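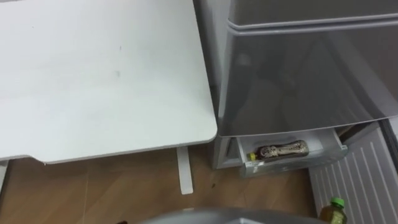
Figure 3. White desk and refrigerator, seen from above.

4.2 What the learners did with "must" and "have to"

I'll admit I went into the Sturnness lessons expecting "must" to be the easy one. It's short, it never changes, and every coursebook I own puts it in the first half. So when Tài Đoàn and I sat down in August with the recordings from 18 learners, I had more or less written this section in my head already (never a good idea!).

What we found was messier. In the speaking task, where pairs had to agree on rules for a shared flat, 17 of the learners used "have to" at least once and only three used "must" at all. Two of those three were reading it off the prompt card, so I'm not sure they should count. Tài thinks they should, and we argued over it for most of an afternoon before leaving them in.

The written task went the other way. Give the same people a pen and 30 minutes and out came "must" in nearly every line: "You must wash your cup", "Guests must to leave at ten". That extra "to" kept turning up, and I've come to rather like it, as it shows the learner treating "must" as one of the family with "have to" and "need to".

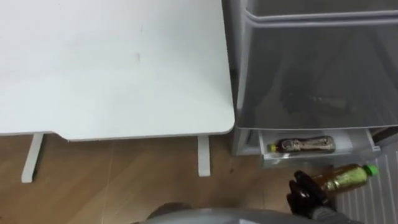
Figure 4. White desk on a wooden floor.

The negatives are where things really come apart. Our Grerkau group, who had worked through the Amissah worksheets the term before, mostly kept "must not" and "don't have to" separate on paper. In conversation they didn't. One learner told her partner "you mustn't cook for me", and from the friendly tone on the recording I'm fairly sure she meant there was no need. Her partner took it as a ban and apologised, and the two of them spent the next few turns sorting it out, which was lovely to listen to and a nightmare to code. We marked it as a form error with successful repair, and I come back to that label in 4.3.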